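Ludadum Tenant Help Desk
Ticket 31-204: Kitchen sink in unit 20 draining slowly
Opened by: Piroska Illés
Assigned to: Kornél Győri
Status: Closed

Piroska Illés wrote:
Hello again, and I hope you all got a bit of a rest over the holiday! I'm sorry to be back so soon after the business with the hallway light, but the kitchen sink has been getting slower and slower, and after a big family dinner it took more than 20 minutes to empty. There's a gurgle near the end too, and a smell I can only call old soup. I've tried hot water and dish soap twice (my mother's method, she swore by it), and it helped for a day or so. The bathroom sink is fine.

Kornél Győri wrote:
Hello Piroska, no need to be sorry, that's what we're for. A couple of questions before I come up. Does it gurgle if you run only a little water? And have you ever taken the strainer basket out of the drain and looked underneath? Please don't pour any drain cleaner down in the meantime, I'll have my hands in that trap.

Piroska Illés wrote:
Only when the basin is fairly full. And no, I'm embarrassed to say I didn't know the basket came out! I gave it a good tug just now and it won't budge, so I've left it for you.

Kornél Győri wrote:
Visited 26 December 2018. The basket was stuck fast with grease and needed some wiggling. Took off the trap under the cabinet and cleaned it into a bucket: mostly fat, rice and what I believe was once a bread tie. Put in a new Hurkitz washer, as the old one had gone flat. Ran the overflow as well, with no drips below. A full basin now empties in 2 minutes. I didn't scrub the basket properly, so there's still some grime around the edges; an old toothbrush will do it. Géza Vincze cleared the same trap in November of last year, so I'd lift the basket every 4 weeks or so and wipe underneath.

Piroska Illés wrote:
Thank you so much, Kornél, it's running beautifully and the soup smell is gone. Toothbrush is on my list. You can close this one, and do come by for coffee!

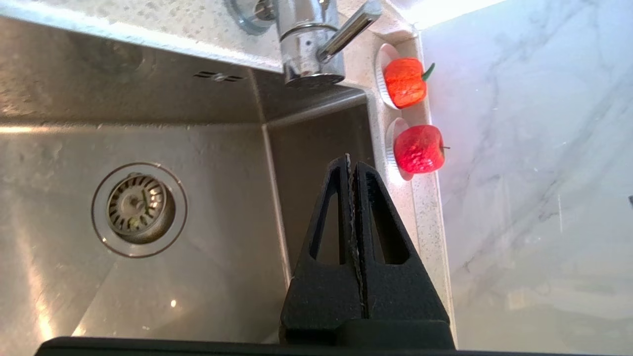
Unit 20, kitchen sink and drain basket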